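Chapter 3
Fabric Before It Is Folded

Most advice about folding starts too late. It starts with the fold: thirds or halves, sleeves in or sleeves back, the little upright bundles that were in every magazine a few years ago. By then the hard part has been skipped. Somebody has already found the edges, turned the thing right side out and decided which way is up, and the reader is left to suppose that this took no time at all.

We doubt it. When Esi Aryee kept a log of her work in a hotel linen room one July, she split each sheet into two stages, finding and folding, and wrote down where her time went. The log runs to 2459 entries. Finding won by a long way, and it won most clearly on plain flat sheets, the item every manual calls the easy one. Her supervisor, Abundio Camacho, thought the log was wrong and repeated part of it himself. He stopped arguing after 30 sheets.

One log from one linen room proves very little, and we would not build a chapter on it alone. It does raise a question that the usual methods avoid. What does a person know about a piece of cloth before any corner has been found?

The Plikonine method, still taught in some housekeeping courses, answers that you should "read the cloth" by its pattern and seams. That works for a striped pillowcase. It is less help with a pale sheet that has no print and no hem in sight, and the method's own handbook uses a checked tablecloth for every exercise – a choice that makes the method look better than it is. 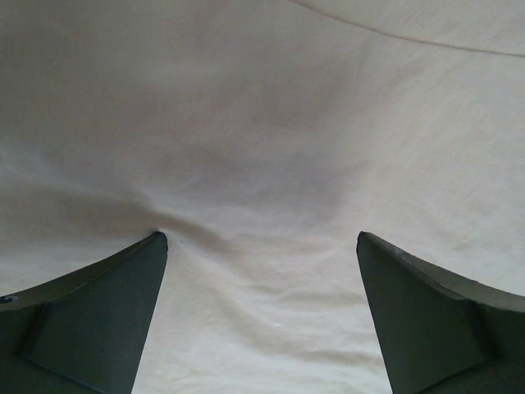

Figure 3.1 Off-white fabric at close range. The tone shifts from warm cream toward a faint grayish pink.

Look at Figure 3.1 and try to say where the nearest corner would be. Students often give an answer with great confidence. Ask them what it rests on and they tend to mention the color, which says something about tone and nothing about direction.

Section 3.1 takes up edges and how to get to one by touch. Section 3.2 deals with corners, including fitted ones, where we part ways with Delaunay. Before reading on, take a plain sheet from your own closet, drop it on a bed, and time yourself until you are holding two neighboring corners. Write the number down. You will need it for the exercise at the end of Section 3.2.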